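Automation and Work, Unit 5
Service robots in residential cleaning and room turnover
Course notes, B. Heitmann
Revised 21 Dec 2023

5.1 Scope

Unit 4 dealt with fixed automation, where the machine stays in place and the material comes to it. This unit covers mobile machines that go to the work. The main case is Trostaseo, a contractor that cleans furnished apartments between tenants. Read the case file before the seminar. The questions at the end assume it.

5.2 The job before automation

A turnover at Trostaseo was done by a crew of two. One person took the bathroom and kitchen, the other the bedrooms, floors and inventory. The split was informal and crews changed it from one apartment to the next. Pay was per apartment, with a supplement for large units. The written procedure listed the result expected in each room and left the order of work to the crew.

Three kinds of knowledge were not in the procedure:
- how to get through an apartment without crossing a finished floor
- which doors, taps and latches need special handling
- when a room is good enough to leave

Crew members picked these up in their first weeks from whoever they were paired with.

5.3 What was automated

The Pramo system is a two-arm mobile robot with a gripper on each arm. At Trostaseo it was assigned door opening, pickup of small items and the inventory check. Wet cleaning stayed with people. The division follows the cost of errors: a misplaced item can be moved again, while a damaged surface is charged to the contractor.

Doors take up a large share of the engineering effort. The robot has to find the handle or knob, judge which way the door swings, and move its base while holding on. A door left partly open is a separate case from a closed one, and the control software must tell them apart before it plans a path. Width matters as well. A person turns sideways without thinking about it, but a robot base has a fixed footprint.

5.4 Practice in simulation

New tasks are first tried in simulated apartments. Trostaseo uses a set of 800 generated layouts, supplied under the name Zirkari. Wall finishes, floor finishes, door colors and furniture vary from layout to layout, and many combinations would be unlikely in a real building. The variation is deliberate. A controller that has only met white doors on plain walls may fail on anything else.

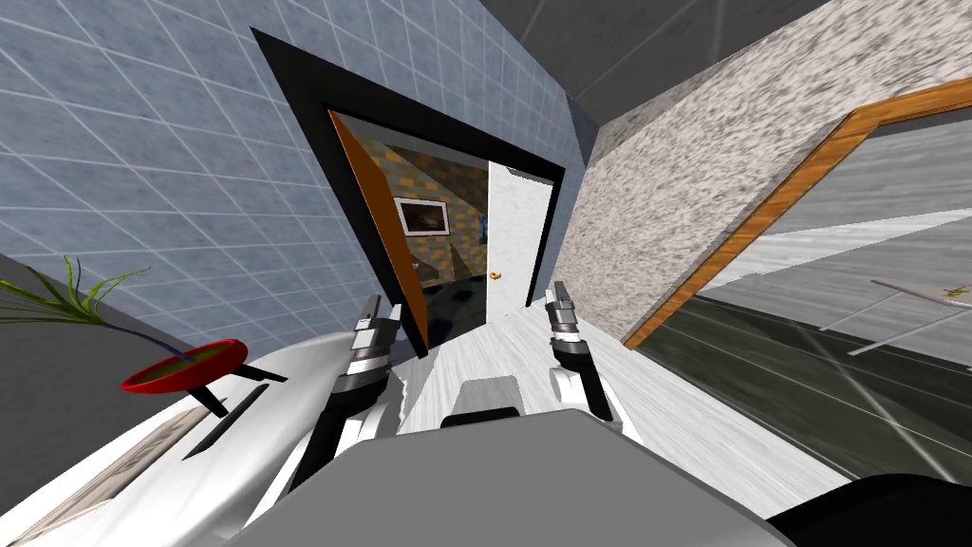 Fig. 5.1. Simulated interior with both grippers in view; orange door partly open, second room beyond.

Staff take part at this stage. Former crew leads review simulated runs and mark where the chosen route or order of work would cause trouble on site. The task is paid by the hour, and it is a different job from the one they were hired for. The case file treats this as retraining. Whether it should be classed as a new occupation is open to argument, and the pay scale in force at the time had no grade for it.

5.5 Effects on the remaining work

Crew size went from two to one, plus the robot. The person on site now does the wet work, clears faults and signs off the apartment. Interviews in the case file report less lifting and bending. They also report more waiting, fewer conversations and less say over the order of rooms, now fixed by the scheduler (Kim). New hires have no partner to learn from. Trostaseo added a shadowing period in March in response.

Note for the written assignment: keep task time and paid time separate. The file gives both, and they are easily mixed up in the tables.

5.6 Seminar questions

1. Which of the items of knowledge in 5.2 can be written down, and who should be paid for writing them?
2. Does per-apartment pay still make sense when the scheduler sets the pace?
3. Who is responsible at sign-off for an item the robot has missed?

Reading for Unit 6: chapter 3 of the course reader.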